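Two Coins on Clernaleck

I bought the coins in August, at the kitchen table, with my shoes still on from work.
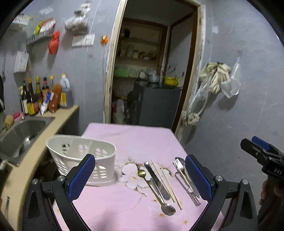
A table with a pale pink floral surface, and the doorway past it.

Meriem was the one who talked me into it (she'd say I talked myself into it, and okay, fine). She'd found this exchange called Clernaleck that nobody in our family had heard of, and it was listing a new coin named Wuditz at something silly like a fraction of a cent. "Just put in what you'd spend on a weekend away," she told me. I hadn't been on a weekend away in years, so I made up a number. I put in 500 dollars.

Well, 399 of it went into Wuditz. The rest went into Destis, and I picked that one because I liked the little logo. Don't look at me like that.

For a while it was the most fun I'd had with a phone in my hand. I checked it at red lights. I checked it in the dentist's chair! Wuditz doubled, then it doubled again, and I called my aunt Naima at six in the morning to tell her I was going to fix her roof. She asked what a Wuditz was. I said it was a kind of money and she said then go buy bread with it, and hung up.

Then one night I went to log in and got a gray page. "Withdrawals are paused while we complete our registration." That was the whole message. I refreshed it until my thumb hurt, and then I called Meriem, and she was already crying, so I ended up making jokes and telling her it was probably a paperwork thing. I didn't believe a word of it.

I didn't tell Naima. I went over there with a pan of rice and sat under the bad part of the ceiling and talked about my cousin's wedding for two hours. She kept looking at me over her glasses. When I got up to leave she put an envelope in my coat pocket and said it was for the roofer, would I call him, her hearing was no good on the phone. She'd been saving up the whole time. She'd never planned on my money for one second.

The gray page stayed up for weeks. When it finally went away I had my coins back, or what was left of them. Wuditz was down to almost nothing. Destis, the one with the logo, hadn't moved a bit.

I sold everything while the bus was stopped outside the pharmacy and it came to enough for gutters. So that's what I told the roofer, Naima's envelope for the roof and mine for the gutters, and he said did I want white or brown.

I had to call her and ask. She wanted brown.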